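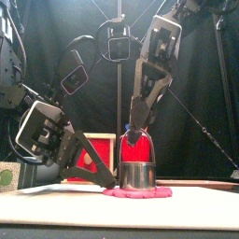 Two robot arms at a short silver metal can on a white table.

PINDTHORPE, 17 Dec 2025 – The Trnka concert hall will open its spring season in April with a program of Moravian folk song and new chamber jazz, performed by the Larka ensemble under the direction of Dagmar Říha.

The program runs 100 minutes, including one intermission. The first half consists of song settings for voice, cimbalom and double bass, arranged by Svatopluk Beneš from field notebooks held in the hall's library. Emília Štěpánek sings the solo part.

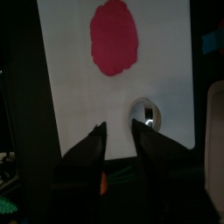

The second half is given to "Sestodar," a suite in five movements by Sivaprasad Venkataraman. It is scored for nine players and uses a seven-beat cycle throughout, except in the fourth movement, which is unmetered. This will be its first public performance.

Larka will play 2 concerts. Seating is limited to 151 per concert – the balcony remains closed for repairs to the railings.

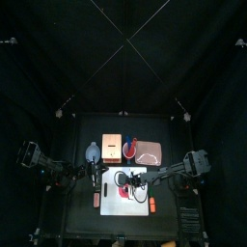
Tickets are sold at the hall box office and by telephone. Reduced rates apply to students and to holders of a season card. Latecomers will be admitted at the intermission.

Press contact: Tatiana Doležal, Trnka concert hall, extension 3787. Scores and rehearsal recordings are available to reviewers on request.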